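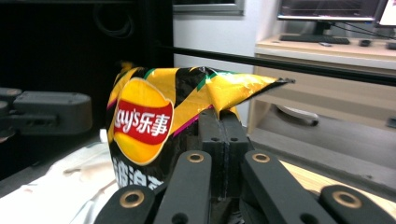

A Lay's bag in the grip of the hand-held gripper at the Mosquera open day.

I've been meaning to write up the Mosquera open day for the newsletter since July, and Gladys Cusi finally told me she was holding a space for it, so I'd better get on with it.

If you don't know Mosquera, it's the small robotics shop that moved in behind the old print works. They work on grasping, meaning they try to get machines to pick up ordinary stuff without crushing it or flinging it across the room. I signed up for the 4 p.m. group because I figured it would be the quiet one. Wrong! We had to take turns squeezing past each other to get to the table, and a very tall man stood in front of me for the entire introduction.

Percy Bermúdez ran our session. He started with the gripper you hold yourself. You work it with your own hand, and a camera on the tool records what you do, and then all of that gets used to teach an arm to make the same moves. I'd pictured myself steering a joystick, so I was pretty excited to find out it was more like using fancy kitchen tongs (Percy winced when I said this, but he let it go).

First up was the bag of chips. I would have guessed that something hard or heavy would be the tough one, but Percy says bags give them fits. The foil folds wherever it feels like folding, it's shiny, so the light bounces off it, and it never has the same shape twice. Look at the long twisted tail on the one we photographed and tell me where you'd grab it! The label has the Chinese name, 乐事, on the red banner, and Mayuree Kaewmanee spent a good while comparing chip flavors from different countries with the couple next to us. I took notes on cucumber.

My own turn went badly. I squeezed much too hard on the first go and dropped it on the second, and on the third I got it across to the tray and people clapped, which was generous of them. The jaws move on flat black bars with little brass-colored bushings in them, and I kept staring at those when I should have been watching the bag. Wilmer Cuadros got it on his first try and has mentioned it twice since.

Percy told us they have 393 recordings of bags so far and would like a lot more before they're happy. A good session with one person gets them 200 if the person is fresh, and a lot fewer after lunch. I asked if mine would be kept, including the drops. Yes, they keep the drops! They get marked as drops, and I've decided to be proud of that.

After that we got to see the arm try. It's slower than I expected, with long pauses where you start to wonder if it's stuck. It made 9 attempts at moving a bag while we watched and managed four. The whole room groaned at the misses like we were at a ball game. One bag got nudged right to the edge of the table and a kid yelled "no, no, no" at it.

Ulises Ccori asked the question I think several of us had, which was who's going to buy this. Percy said they're talking with Ellow about packing mixed snack boxes, and nothing is signed. He'd like to try laundry someday too. I told him I'd be first in line.

There was coffee afterward, plus a plate of those almond cookies, and I came home with a Mosquera pen that already doesn't work.

They're planning another open day in the fall. Groups are small, so put your name down with Gladys if you want in, and wear short sleeves or something you can push up, as loose cuffs get in the way of the handle. I'm going again. I want another shot at that bag.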